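Panska screwdriver set: a month in

I bought the Panska set in October after my old screwdriver finally chewed up one screw too many. I do a bit of PC fixing for family and friends (mostly dusting, swapping drives, adding memory) and I wanted something small that didn't feel like a toy. My friend Anisa Rahman swears by her Polat kit, but it costs more and I'm cheap!

First thing, the handle is great. It's a little fat and a little grippy, and the cap on the end spins freely so you can lean on it with your palm. You get ten bits, and I've used maybe 3 of them so far. The magnet is strong enough to carry a case screw upside down, which my old one never managed.

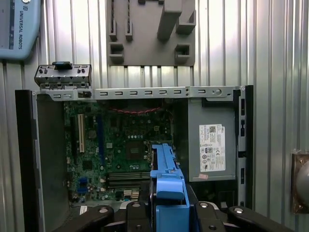

Old desktop with the side panel off.

My one real gripe is the length. The shaft is stubby, so anything at the bottom of a deep case means your knuckles are rubbing along metal the whole time. Panska sells an extension separately, and I think it should just come in the box. The pouch is kind of lame too. The zipper snagged on day two and has been fussy ever since, so now the whole thing lives in a sandwich bag in my desk drawer.
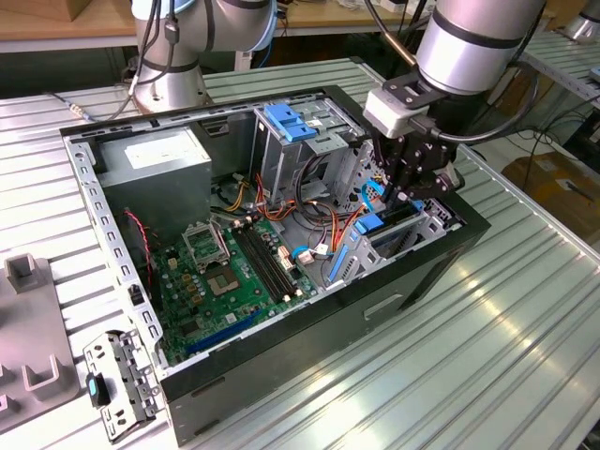 Would I buy it again?

Yep, though I'd order the extension at the same time and skip paying shipping twice. If you only open a computer once in a while, you'll be happy with it. 7 out of 10 from me, and I'd go to 8 for a better zipper.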